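El club que enseña a un robot a ordenar cargadores

En el instituto de Severmont hay un taller de tecnología con mala calefacción, buena cobertura y un brazo robótico que lleva desde marzo aprendiendo a coger cargadores de móvil. Todavía los suelta cuando le parece. Los alumnos del club hablan de él como se habla de un primo que oposita: con cariño, con paciencia y bajando un poco la voz.

El club se llama Cirnirix. El nombre salió de una votación en la que ganó una palabra que ningún votante ha sabido explicar después. Tudur Rosser, el profesor que lo dirige, defendía «Taller de Automatización Aplicada» y obtuvo un voto, el suyo. Lo cuenta sin rencor aparente mientras busca una llave Allen que lleva en la mano.

Todo esto tiene un objetivo, la liga escolar de manipulación de Widville, que se celebra el 25 de agosto en el polideportivo municipal, fecha elegida por alguien que no ha pisado ese polideportivo en agosto. La prueba parece redactada para desanimar a los soñadores. Sobre una superficie blanca se reparten adaptadores de corriente en la posición en que caigan, y el robot debe recogerlos y dejarlos clasificados sin ayuda humana. No hay laberintos, ni sumo, ni robots con cuernos. Hay cargadores.

«El primer año nos apuntamos a la modalidad de fútbol», recuerda Negin Mazandarani, diecisiete años, encargada del código y de casi todo lo que se enchufa. «Perdimos por incomparecencia estando presentes. El robot arrancó, miró la pelota y se reinició.» De aquella experiencia le quedó una desconfianza general hacia lo espectacular. Los cargadores le gustan precisamente porque son aburridos, y porque cuando algo falla con ellos se puede averiguar por qué antes de la cena.

Conviene decir que coger un cargador es difícil. Una persona lo hace a oscuras, tanteando la mesilla, con media neurona de guardia. Una pinza tiene que decidir por dónde entra, cuánto abre, en qué momento cierra y qué hace si la pieza se gira en el último segundo. El cubo tiene las esquinas redondeadas y resbala. Las patillas asoman por un lado y estropean el agarre que media hora antes parecía infalible. Y si hay dos adaptadores muy juntos, la pinza puede empujar al vecino y convertir un problema resuelto en dos sin resolver.

Para enseñarle, los alumnos guían el brazo a mano, una y otra vez, y guardan cada intento. Llevan 2.000. La cifra figura en una pizarra junto al armario, y debajo alguien ha escrito «¿y los deberes?» con una letra muy parecida a la de Rosser. Cada demostración dura poco, pero hay que volver a repartir las piezas, comprobar que la cámara de la muñeca ve lo que debe ver y ponerle nombre al archivo. Lo del nombre ha generado más discusiones que toda la programación junta. Durante una semana convivieron «bueno», «bueno_final» y «este_sí», y los tres contenían el mismo fallo.
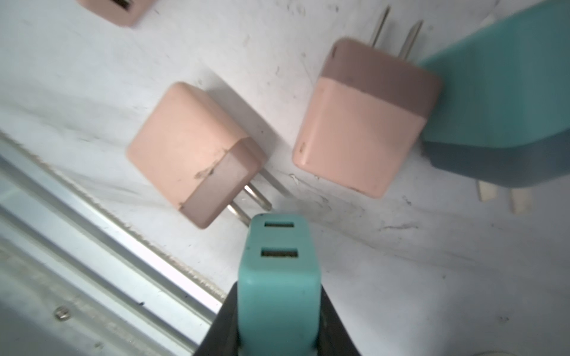
El color fue otra batalla. Hefin Kneath, que se incorporó al club para librarse de educación física y ha terminado cargando cajas, propuso entrenar primero solo con adaptadores rosas. Le parecía lo sensato: una forma, un tamaño, un tono. El robot aprendió deprisa y todos se felicitaron. Al introducir los de color turquesa, pasó de largo junto a ellos con la dignidad de quien no ha sido presentado. Tuvieron que mezclar las piezas y repetir buena parte del trabajo. Kneath sostiene que su método era correcto y que el robot lo interpretó de manera demasiado literal, argumento que Rosser le ha pedido que guarde para la universidad.

Tampoco ayuda que los adaptadores envejezcan. De tanto pellizco se rayan, y la mesa acumula marcas como una barra de bar. Una facción del club quería limpiarla antes de cada sesión. La otra, capitaneada por Mazandarani, alegó que en Widville nadie garantiza una mesa impecable y que un robot educado en la pulcritud se asustaría de la primera mota. Ganó la segunda facción. Que su victoria coincidiera con no tener que limpiar nada es un detalle en el que el club prefiere no entrar.

El dinero merece un párrafo breve, por ser breve el dinero. El instituto aporta 200 euros por curso. Grabner, un taller de mecanizado del polígono, regala recortes de perfil de aluminio y, de vez en cuando, consejos. Los recortes son excelentes. Los adaptadores los reunió Crescencio Varela, padre de una alumna y electricista, que apareció una tarde con una bolsa llena y la advertencia de no preguntar cuáles funcionaban. No hacía falta. Para que un robot los agarre basta con que existan.

Varela se quedó aquella tarde a mirar. Vio al brazo acercarse, abrir la pinza, dudar, cerrarla en el aire y retirarse con mucho aplomo hacia la caja, donde depositó nada. «Tengo un aprendiz igual», comentó. Desde entonces pasa a menudo, oficialmente para revisar los enchufes.

El rival a batir es el equipo de Cengiz Keskin, un profesor de Widville que ha ganado la liga 3 veces y que responde a los mensajes con un pulgar hacia arriba. En Severmont han analizado sus vídeos con una seriedad que ya querría el departamento de Historia. Keskin usa movimientos lentos, casi perezosos, y apenas falla. Por teléfono le pregunté cuál era el secreto. «Que no tenemos prisa», dijo, y colgó enseguida porque llegaba tarde a un claustro.

Mazandarani ha tomado nota y ha bajado la velocidad del brazo. El cambio le costó una tarde de negociación con Kneath, partidario de la épica. Las reglas conceden 5 minutos por ronda y penalizan cada pieza caída, de modo que las cuentas dan la razón a la lentitud. Verlo, eso sí, exige carácter. La pinza desciende como un ascensor de hospital y el taller entero contiene la respiración por un objeto que en casa todos han pisado descalzos.

Pregunto a Rosser qué espera de la competición. Se toma un rato. Dice que le gustaría que el robot terminase una ronda completa, que los chicos durmieran la noche anterior y que el autobús tuviera aire acondicionado. De las tres cosas, solo considera realista la primera.

Cuando me marcho, Mazandarani está repartiendo otra vez los cargadores por la mesa y Kneath protesta porque los deja demasiado juntos. Ella empuja uno con el dedo y lo acerca un poco más. Luego abre un archivo nuevo, y los dos se ponen a discutir cómo llamarlo.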